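Small things notebook, 2026-02-21

Hair ties and trinkets again, on the bed with the striped cover. I keep saying I'll move this to a proper table and I keep not doing it — the mattress is at a nice height and nothing rolls far when it gets dropped.

Catriona Laing wanted me to stop calling everything "hair stuff" in my notes, so I'm trying harder with the names. The lavender spiral tie is lavender spiral. The pale blue one is pale blue spiral. The scrunchie with the gold tinsel is tinsel (sorry, Catriona, that's as far as I got).

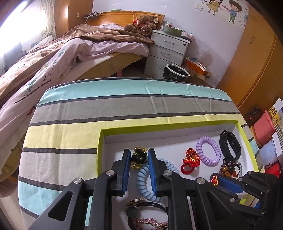
I've also started a page for things that aren't for hair at all, like the fitness tracker band and the dark beaded bracelet, and there I'm stuck on whether to sort by what a thing is for or by how it behaves when you pick it up. Finbarr Hayes says behavior, every time. A coil holds its shape and a plain elastic flops all over the place, so he'd put them on separate pages even though they do the same job in your hair!

I tried it his way for the thin elastics and the looped gray cord. They went on one page called "tanglers", and I rather like that page. Beads are the awkward ones, being stiff in one spot and loose in the next, and I've given them their own page for now. The red knotted cord could go on either, so it's on both with a question mark.

Still to decide: the Mulcahy list stops at 100 entries and mine will run past that by May if I keep splitting everything up this way.

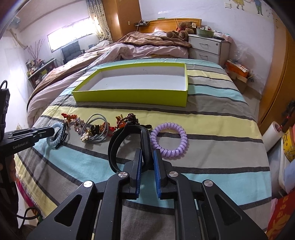
For next time

Ask Finbarr for his copy of the Mulcahy list, the one with his pencil notes.
Settle the question mark on the red cord.
Find a better name than tinsel.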